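4.3 台面高度这件事，比我想的麻烦

写到这一节，我得先承认，当初设计这项研究的时候，我压根没打算单独讨论台面高度。我的兴趣一直在转角：L形厨房的那个角到底有没有人用，用来干什么，为什么有的人家那儿堆得满满的，有的人家却常年空着一大块。可是入户做到第二轮，受访的人聊着聊着就拐到腰上去了（“洗碗洗到一半得直起来歇一下”这种话，我在录音里听了不知多少遍），于是高度就这么挤进来了，还占了挺大的篇幅。

先交代一下材料。前面3.2节说过，Gistivside的住户都住在同一批老公寓里，厨房是统一装的，台面离地高度几乎一样；Skovov那边则是各家自己找人打的柜子，高高低低，什么都有。这两处放在一起看特别有意思！在Gistivside，身高差别很大的两口子共用一个台面，谁都不太舒服，可是两边都有自己的应付办法：矮的那位把砧板挪到餐桌上坐着切，高的那位在水池里倒扣一只盆，把洗菜的盆垫起来。Skovov的住户按理说应该好得多，毕竟是自己量了尺寸做的嘛，结果我访谈下来，抱怨一点也没少，只是换了内容。他们抱怨的是，当年量的是做饭那个人的身高，现在做饭的换人了。

这一点我觉得文献里谈得不够。人体工学那边的建议大多是给一个高度，或者给一个按身高推算的公式，默认厨房有一个固定的使用者。我手上的访谈里，这种家庭当然有，可是更多的是轮着来的：早饭一个人，晚饭另一个人，周末孩子要烤东西，老人过来住的那几个月又是老人掌勺。公式套在谁身上呢？我自己家也是这样，我比我爱人矮不少，台面是按她的个子定的，我揉面得踩一块木板，踩了好几年，已经忘了这算个问题了。

说到揉面，不同的活儿对高度的要求差得很远，这个倒是老结论了，我在这里只补一点细节。揉面、擀皮这类要往下使劲的活儿，受访者普遍希望台面低一些；切葱花、摘菜、摆盘，希望高一些；水池是最尴尬的，池沿的高度跟台面齐平，可手是伸到池底去干活的，等于凭空又矮了一截。所以有好几位一上来就说“台面太低”，我追问是哪里低，说的全是水池。早期的问卷没有把这两样分开问，这是我的疏忽，第二版问卷里改过来了，两版的结果我没有合并，附录里也是分开列的。

转角在这里又冒出来了。我原来以为转角空着是因为够不着，深，柜门又打不开，东西放进去就找不到。这个解释对柜子里面是成立的，对台面上面就不太成立。台面转角的那块地方，手其实是够得着的，问题在于站的位置：人站在角的正前方时，两边柜体夹过来，脚没处放，身子要往前探，台面又低的话，腰弯得更厉害。个子高的受访者几乎都绕着这块地方走，把它当成一个搁东西的地方，油瓶、酱油、用不着的电饭锅。个子矮一些的反倒有人专门爱在那儿切菜，说两边都能放东西，顺手，像给自己围了个小工作间。这个差别我在Sorcombe试访的时候就隐约注意到了，那时候样本太小，没敢写。

关于地脚（就是柜子底下往里缩进去的那一条），我要多啰嗦几句。有地脚的柜子，人可以站得近一点，重心往前，弯腰的幅度就小；柜板一直落到地面的，脚尖顶着板子，身子只好往后让，再从后面探过来。道理很简单，做柜子的师傅都懂，可是Skovov有相当一部分人家主动不要地脚，说是嫌里面积灰，拖把伸不进去。好打扫和站得舒服，摆在一起让他们选，选的是好打扫。我问过其中一位后不后悔，她想了想，说腰疼是晚上的事，灰是天天看得见的。我把这句话记在了本子的封面上。

钱的问题也绕不开。改台面高度听起来是小工程，做起来水槽要动，燃气灶要动，墙砖跟着露出一条，后面的事就多了。Gistivside的租户报给我的心理价位是1,000左右，超过这个数就宁可忍着；自有住房的人肯多花，有人说到3,000也愿意，前提是一次弄好，别再折腾第二回。当地一家叫Puma的小橱柜铺子（跟运动鞋没关系，名字碰巧一样）给过我一份报价思路，说最省的办法是不动台面，只在常用的那一段上面加一块活动的厚砧板台，高出几厘米，用完收起来。我觉得这主意挺实在的，后来回访的时候顺口推荐给了几家，有两家真的做了。这当然会影响后面的回访数据，所以这两家从第三轮起我就剔出去了，特此说明。

再讲讲测量。我带的是最普通的钢卷尺，从地面量到台面上沿，每家量灶台旁、转角、水池旁三个点，时间一般在下午四点前后，赶在做晚饭之前。老房子的地面不平，同一条台面两头能差出一点来，我一律记三个点里的中间值。身高是受访者自己报的，没有脱鞋量，穿拖鞋做饭的人和光脚做饭的人也没有区分。审稿人里有一位对此提了意见，说得对，可我实在不好意思在人家厨房里请人脱鞋靠墙站好，这个误差就留在那儿了，读者看后面的相关系数时心里要打个折扣。

至于受访规模，完整走完三轮的是80户，中间退出的不算在内。其中有20户是先后换过两种布局的（一字形改L形，或者反过来），这一组的话最值得听，他们有得比。让我意外的是，改成L形之后，人们说得最多的好处跟做饭没什么关系，说的是两个人可以同时待在厨房里，一个在长边，一个在短边，不用老是“让一让”。短边那一段于是经常变成聊天的人靠着的地方，端杯茶，偶尔帮忙剥个蒜。这样一来，短边的台面高度就得重新考虑了，靠着聊天和站着切菜要的高度也不是一回事，这一块我还没想清楚，放到第六节再说。

还有一个小尾巴。一月里我去补了几次访，正赶上冷，好几家把厨房窗台也当成了台面，冻豆腐、剩菜、一盆发着的面，全搁在那儿。窗台比台面高出一大截，居然有人就在窗台上拌馅，说这个高度最舒服，肩膀稍微累一点，腰一点不累。我当时没带够表格，只在旁边空白处写了几笔，正式数据里没有这一项。下一轮如果经费允许，我想把窗台也量上。

图4 L形布局示意：白色台面，浅棕色柜体，转角后为较短的一边。
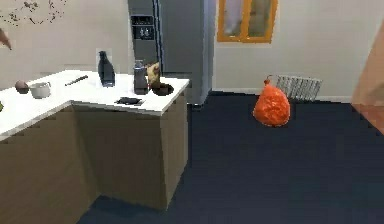 水池那一段要不要做得比其他台面高？

如果只能改一个地方，我会先改水池。手要伸到池底干活，跟台面齐平的池沿对多数受访者来说都偏低。不想动工的话，在池子里倒扣一只盆垫一垫，也能少弯一点腰。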